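Two Shelves and a Line of Trays: Notes for the Pallton Talk

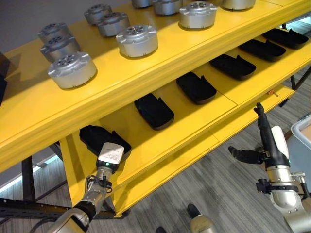
Start slow. They'll still be finding seats and the coffee is at the wrong end of the hall.

Opening line: I've been asked to speak for half an hour about a shelf. My family has asked me to stop doing it at dinner, so thank you for coming.

Then the setup. Kitting, for anyone who wandered in from the software track: you put the parts where the next person needs them, in something that holds them, in an order that makes sense. A child can explain it. It took us 53 revisions of the work instruction at Zaltton, and revision 12 was a single comma.

POINT 1. Housings up top, trays below.
The heavy, shiny thing goes on the upper shelf. People reach for the metal housings first, so let them. The black trays go underneath, one row, six of them, evenly spaced. We argued over the spacing for most of February. I was on the losing side and I've been insufferable about it ever since.

(Pause. If someone laughs, good. If not, move on quickly.)

POINT 2. Yellow.
Somebody will ask why yellow. Paint was on sale. The consultants from Breltetberg later gave us a very handsome slide about visual contrast, and they're right, a black tray on a yellow shelf is hard to miss. A missing black tray is even harder to miss. So we got the right answer first and paid for the reasoning afterward.

POINT 3. The lip.
Spend time on this one. The front edge of the upper shelf is raised. Before the lip, we had a flat shelf and a floor that collected housings. A round part on a flat surface has plans of its own. One went under the Khan press and stayed there through two audits.
Do NOT tell the story about the auditor's shoe. The auditor may be in the room.

POINT 4. Which way the tray faces.
Our trays have raised tabs at one end. They look like slippers, and on the floor that's what everybody calls them, whatever the drawing says. Ask for a "part carrier, molded, black" and you'll get a blank stare. Ask for a slipper and you'll have one in your hand.
All slippers point the same way. If the tray is turned, the person at the next bench turns it back, and mutters. We logged 148 mutters in one month. (It was a tally sheet by the bench. Say so, or they'll think I'm joking.)

POINT 5. Leave the rows alone.
Housings sit in rows going back toward the wall. Take from the front. New hires take from the back to be polite, I think, the way people do with milk. Show them once, kindly. Show them twice, less kindly.

Timing check: should be at 20 minutes here. If over, drop the bit about labels. No one has ever missed the bit about labels.

Labels: smaller than you want, lower than you'd think, and never on the part that gets wiped down. 5 minutes maximum.

Questions. The likely one is what the shelf cost. Answer: less than the meetings. The other likely one is whether they can have the drawing. Yes, but it's revision 53, and please don't send me commas.

Clicker goes back to the desk by the side door. Get the parking ticket stamped.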